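Home Chore Readiness Checklist: Tidy-Up and Put-Away Tasks
By Nnamdi Nnaji
26/08/2025
4 comments | 2 shares

This is the checklist we use at Postthorpe before a gripper arm is allowed to try a put-away chore in a real room. The arm is run in simulation first. Each item is marked Pass, Hold or Fail, with the inspector's comment under it. The software under review is the June build of Redar. Inspector: Bello Akpan. Written up from his sheet.

A Hold means the arm may keep working in simulation. A Fail stops the chore until the item is fixed and checked again. Two Holds in the same section count as a Fail.

SECTION A. BEFORE THE RUN

A1. Gripper starts open and holding nothing. PASS
Comment: Confirmed at the start of the run. Check it again after any reset.

A2. Fingers open and close fully on command. PASS
Comment: No drift between left and right.

A3. Stop command works from the console and from the handheld. PASS
Comment: Handheld is slower to respond than the console. Within limits.

A4. Objects loaded are the kind a household would leave lying out. PASS
Comment: Mixed set. Hard, soft, light, bulky. Keep it that way. A table of matching blocks tells us very little about a living room.

SECTION B. THE WORK AREA

B1. Dark surfaces are read as solid. HOLD
Comment: Redar still gives patchy depth on black. The arm slowed down when it should have, but it took too long to settle on a height. Grarna had the same trouble with a black countertop.

B2. Wall art and framed items are marked "do not touch." HOLD
Comment: The frame was tagged. The keep-out margin was not. A finger can come very close to a corner before anything objects. I want a margin set before this goes near anybody's house. 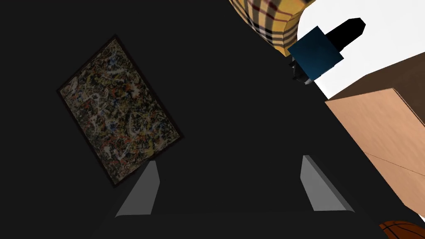
Simulated put-away run, open gripper near the framed painting. Checked under items A1 and B2.

B3. Lighting differences handled. PASS
Comment: One side of the area was much brighter than the other. The arm did not lose track of its target going from dark to bright.

SECTION C. OBJECT HANDLING

C1. Cube or block. PASS
Comment: Easy shape. Do not read much into it.

C2. Cushion or other soft item. FAIL
Comment: It pinches the edge and drags. A person would scoop from underneath. Plaid covers also seem to confuse the edge finder. Retest with a plain cover to see which problem is which.

C3. Cardboard box. HOLD
Comment: Too wide for the fingers. Redar offered to push it. Pushing is allowed on a floor and not allowed on a shelf, and the software does not yet ask which one it is dealing with.

C4. Ball. FAIL
Comment: A basketball is no job for a two-finger gripper of this size. It should refuse the task and say so. It tried anyway.

C5. Small parts close to larger items. HOLD
Comment: Treats a small piece tucked against a cube as part of the cube. Common around the house: caps, pens, screws.

SECTION D. RECORDS

D1. Run log saved with inspector's name. PASS

D2. Practice runs logged since last inspection. PASS
Comment: 4,000 in simulation. None in a furnished room.

RESULT: Not cleared for household trial. Sections B and C must be repeated.

General comment from the inspector: Picking up one hard object from a clear spot is fine now. Tidying a room is a different job. Most of it is deciding what to leave alone, and the current build is weak there. I would let it sort parts at a bench in the shop with someone standing by. I would not leave it in a den.

Recent items
- Oyewole bench sorting checklist, revised
- Grarna countertop wipe-down: inspection notes
- Stop button placement for shared work areas
- Can an arm fold a towel yet?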